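The Slate Town That Wouldn't Quite Close

By Leire Herrero

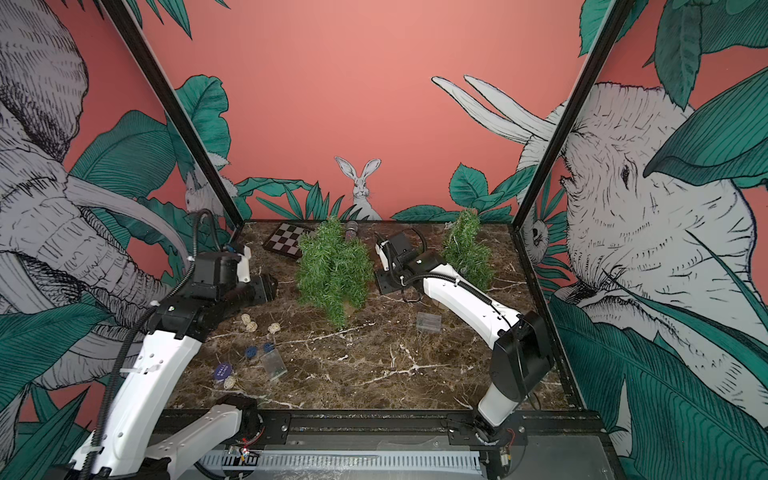

The road up to Fornudo has 30 bends in it, and by the last few you start to wonder whether anyone could ever have hauled a roof's worth of slate down the thing, let alone enough to cover half the churches in the province. But haul it they did, with oxen first and then with a little cable tramway whose iron wheels still sit rusting in the nettles behind the old company store.

I came in September, when the chestnuts were beginning to drop and the mornings smelled of woodsmoke. Demetrio Vidal met me by the fountain. He was born in the third house on the upper street (it has lost its balcony since, but kept its fig tree), and his father and grandfather both split slate at the Flondley quarry, named for the Englishman who bought the hillside from a sheep farmer and then, as far as anybody can tell, visited it twice.

At its height the town had 2,000 people, two bakeries, a brass band and a dance hall with a sprung floor. The splitters were the aristocrats of the place. They worked sitting down, in long open sheds, with a block leaned against one thigh and a broad thin chisel, and a good one could tell by the ring of the stone where it wanted to open. Demetrio tried to teach me. I ruined four pieces and he was very kind about it!

Then came cheap clay tile, and a bad winter flood that filled the lower gallery, and the families began to go. The school held on longest. Its last register lists seven children, three of them cousins.

Today 50 people live in Fornudo all year round, and the number has crept up a little lately. Tímea Kelemen and her husband Milovan Stan bought the dance hall for next to nothing and have been mending it ever since, one window at a time. They rent out two rooms upstairs, and the breakfast is enormous.

If you go, walk up to the quarry lip late in the afternoon. There are 346 steps, cut from waste slate and slippery after rain, and a bench near the top where the carters used to wait. From there you can follow the line of the tramway all the way down to the river. Bring a sweater, and ask at the fountain for the key to the splitting shed. Somebody will have it.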